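Doltdale Household Waste Vocabulary
Data card, second release

Summary

The Doltdale Household Waste Vocabulary is a collection of written answers about what people call the things they throw away. It was compiled by the Cavgate Language Survey to record everyday names for packaging, leftovers and rubbish in the town of Doltdale and the villages nearby. The collection contains answers from 135 households. It is intended for students of dialect, for teachers and for those who write public notices about recycling.

Contents

The release consists of one table of answers, one table of households and a short guide to spelling. Each row in the answers table gives the prompt, the word or phrase supplied, any second word offered and a household number. There are 107 prompts, arranged under kitchen, garden, street and general headings. The general heading includes words for the act of throwing away, which proved the richest part of the survey and takes up the longest section of the guide.

How the answers were gathered

Households received a printed booklet and were asked to complete it together. Prompts were phrased as plain definitions so that no name was suggested in advance. Booklets were returned by post or left at the Idon branch library, where a member of staff was available on Wednesday afternoons to write down answers for anyone who preferred to speak them.
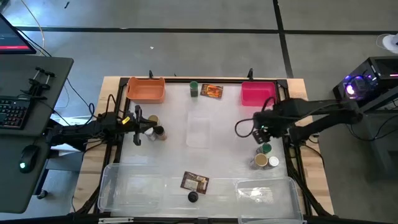

Spelling has been left as the household wrote it, except where a word could not be read. A second column gives a regular form for searching, and the guide lists every case in which the two differ. The kitchen prompts caused the most difficulty, as many ordinary objects have a shop name and a home name. A small upright can such as the green one between the two baskets may be a can, a tin or a tinnie within the same family, and the flat packet beside it may be a packet, a bag or a poke. Where a household gave several words, all of them have been kept in the order written.

Known limits

Older residents are over-represented, and only 20 households include a person under the age of 18. The garden prompts were left blank more often than the others – many homes in the centre of Doltdale have no garden. Answers given at the library tend to be longer than those written at home, and users comparing the two should refer to the column marked "manner".

Privacy

Names and addresses were removed before the tables were made. Areas with fewer than 10 households have been joined to a neighbouring area.

Use and citation

The tables may be used freely for study and teaching. Published work should cite the Dehghan Archive, which holds the original booklets, together with the release number. Corrections to the regular spellings are welcome and will be listed in the change notes of the next release.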